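Heydari Bathware: Frequently Asked Questions

Do you sell the taps together with the basin?
No, the taps are sold apart. Our Rirgate wall basin has one tap hole in the middle, and the Rotness has three. Please check this before you order, as we can not drill a hole after the basin is glazed.

How heavy is the Rotness?
It is 39 kilograms with the pedestal and 8 less without it. Two people should carry it up the stairs.

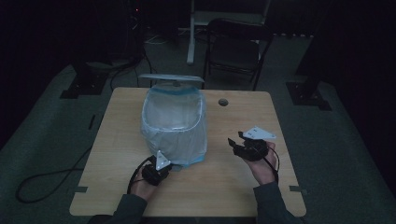

What if my wall is plasterboard?
Then you need a timber support behind it, fixed between the studs. The fixing screws in the box are for brick only. Your plumber will know which ones to buy for timber.

Which waste fits your basins?
A 40 mm waste, the usual size in Australia. The basins with overflow need a slotted waste, and those without overflow need an unslotted one. If you mix them, water can leak under the basin.

Can I clean it with bleach?
Weak bleach is fine on the white glaze if you rinse it soon. For the coloured glazes please use only soap and a soft cloth. Powder cleaners make the surface grey after some months.
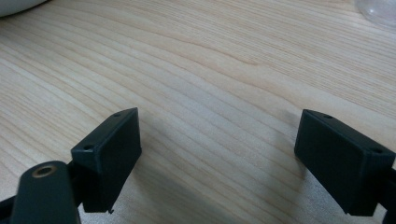 A customer in Clandodby wrote to us that her Rotness did not sit level on old tiles, and she asked if she could grind the foot of the pedestal. Please do not do it. Put thin plastic packers under the foot, then close the gap with silicone of the same colour.

How much is delivery?
Delivery is free for orders over $500. For smaller orders the price is shown at the checkout after you enter your postcode. The driver brings the box to your front door but not inside.

My basin arrived with a chip. What now?
Keep the box and do not install the basin. Send us a photo of the chip and one of the label, and we will organise another one. We can not exchange a basin which is already installed.

Can I pick up my order?
Yes, from the warehouse in Clandodby, until 4 pm. Bring your order number.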